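4. Teaching a Task by Hand or by Remote

This section covers recording demonstrations on the Nalla arm with the Drumstead controller. Complete Section 3 (mounting and homing) first. If the arm has been moved to another table, home it again before you record anything.

There are two ways to show the arm a task. In hand guiding you hold the forearm and move it yourself. In remote mode you wear the control glove and the arm follows your hand. Both produce the same kind of recording, and you can mix them in one task folder.

4.1 Before you start

1. Check that the emergency stop is within reach of the person teaching, and that it is on the side away from the arm.
2. Route the arm cable off the table. It may lie on the work surface for part of its length, but leave enough slack for the wrist to turn both ways.
3. Set the speed limit to 200 millimeters per second. The menu path is Setup - Motion - Teach Limit.
4. Open a new task folder and give it a short name. Names with spaces are accepted but will be shortened in the log.

CAUTION: Keep your free hand out of the reach of the fingers whenever the green light is on. The fingers can close without the arm moving.

4.2 Laying out the work area

For sorting and picking tasks, use a mix of small things that differ in shape, size and stiffness. Household and desk items work well. Put them down close together, with some lying on top of others, and do not straighten them up between takes. An arm that has only been taught on neat rows will do poorly when one item leans on another.

A patterned cloth is fine, and so is a bare table. If you use a cloth, pull it flat and tape it down under the table edge so that it does not travel with the fingers.

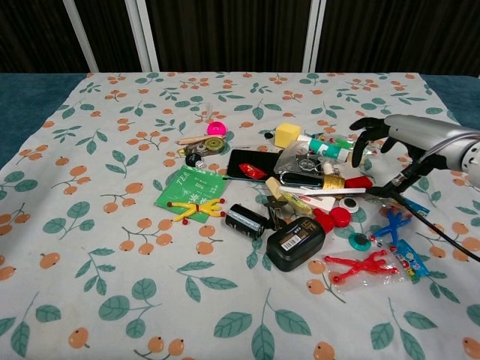
Include a few items that are hard to grip. Clear bottles and bags are difficult for the camera to find, and flat things such as a ruler or a phone need a different approach from a ball or a foam cube. Soft, stretchy items should be picked up by the body. If they are taken by a thin part they tend to swing and touch other items on the way out.

Note: Do not use open blades, full liquid containers or anything you would mind having dropped. Folding knives must stay closed.

4.3 Recording by hand guiding

1. Press and hold the Guide button on the forearm. The joints go slack and the light turns from white to green.
2. Move the hand to the start position, above the items and clear of them.
3. Tap Record on the controller. Wait for the tone.
4. Guide the hand down to the item you want. Come in from above if you can.
5. Press Close with your thumb. Let the fingers settle before you lift.
6. Carry the item to the drop point and press Open.
7. Return to the start position and tap Record again to stop.

If you let go of the Guide button partway through, the arm holds where it is and the take is marked Broken. Discard it and start over. Broken takes can't be repaired in the editor.

4.4 Recording by remote

1. Put on the glove and tighten the wrist strap. A loose strap shows up as a shaking hand.
2. Hold your hand flat, palm down, and press Match. The robot hand will move to the same pose.
3. Tap the foot pedal once to begin recording.
4. Do the task at an even pace. Pause briefly before each grip.
5. Tap the pedal again to stop.

You may lift your foot and rest at any time between takes. The arm does not follow the glove unless recording is on or Match is held.

CAUTION: If the controller shows code 2114, the glove and the hand have lost step with each other. Press the emergency stop, take off the glove, and repeat the procedure from step 1. Do not try to shake the glove back into line.

4.5 How many takes

Record 200 takes for a task with a single kind of grip. Tasks with several grips need more, and the Review page will tell you which ones are short. Change the layout after every 2 takes by pushing the items around with your hand while the arm is parked. Both people should teach if two are available - their habits differ, and the recordings are better for it.

Failed grips are worth keeping as long as you recover from them in the same take. Mark them Recovered on the Review page. If you dropped the item off the table, delete the take.

4.6 Saving and checking

Press Save Folder before you turn off the controller. Playback at half speed is on the Review page under Check. Watch at least the first and last takes with the items removed and the area clear.

Spare straps and pedals are listed under Delić in the parts list, with the Povville depot as the return address.

Section revised 13 May 2021.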